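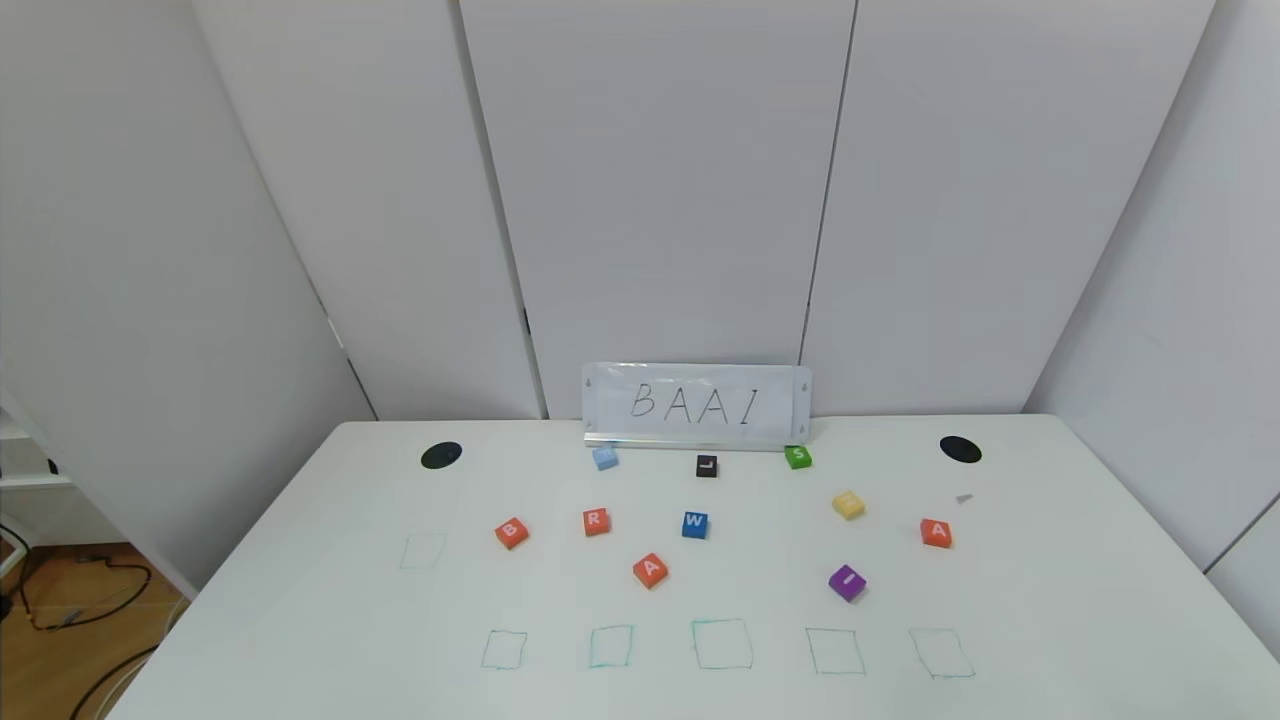

From: Henrique Garcia
To: drillier-users
Subject: Re: Backing up to a second drive, files missing?
Date: August 18, 2020

Hello Alfredo, and hello everyone else who has been following along,

Sorry for the slow answer, I was away at my sister's in Eritby and the internet there is more of a rumour than a service.

Alfredo Cabrera wrote:
> I have been using Drillier to copy my photo folders to an
> external drive since December. Last night I compared the two
> and the copy has 1161 fewer files than the original. No
> errors in the log at all. Have I lost them? Is it the drive?
> I'm on the free version if that matters.

First of all, please don't worry, and please don't delete anything! Your originals are still where they always were, and the free version copies exactly the same way as the paid one. I had a very similar fright myself when I moved to my present computer, and I spent a whole weekend blaming a perfectly good cable.

My strong suspicion is the path length setting. Drillier quietly skips any file whose full path runs past 200 characters, unless you tell it otherwise, and it only writes this down if the log is set to "Full". If you are anything like me and keep folders inside folders inside folders (holiday, then year, then place, then "sorted", then "sorted properly"), you get there sooner than you'd think.
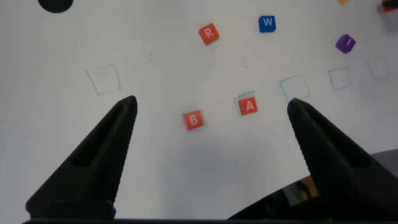

drillier-users Digest, Vol 2, page 2

Kazuhiro Kamata went through all this with me on the list a while back, and was very patient about it, so what follows is mostly his advice with my own fumblings added. Do the steps in order if you can, and leave the external drive plugged in throughout.

1. Open Settings, then Logging, and change "Brief" to "Full". Run the job again as a test run, the tick box is at the bottom left. You should get a long list of lines beginning SKIP, and the word after it is the one we want to know.
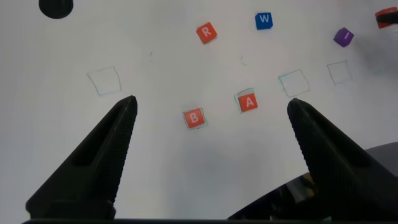

2. If the word is PATH, go to Settings, then Copying, and raise the limit to 2000. Save the job under a new name (I forgot to do this and lost all my old filters, which was a sulky evening) and run it for real.

3. If the word is anything else, stop there and post a few of the lines to the list. Ikhsan Latuheru knows the filter side far better than I do, and Vinh Trịnh has the same make of drive as yours, I believe.
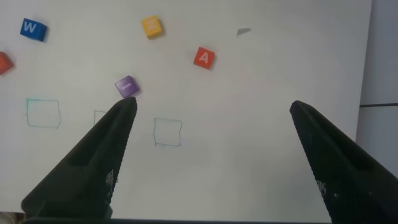
4. Once the copy has finished, run Compare with "by content" ticked. It takes an age, so start it before bed.

Do let us know how you get on, Alfredo, even if it all goes smoothly. I'd love to hear that the photos are all across.

All the best from a very rainy Clorutthorpe,
Henrique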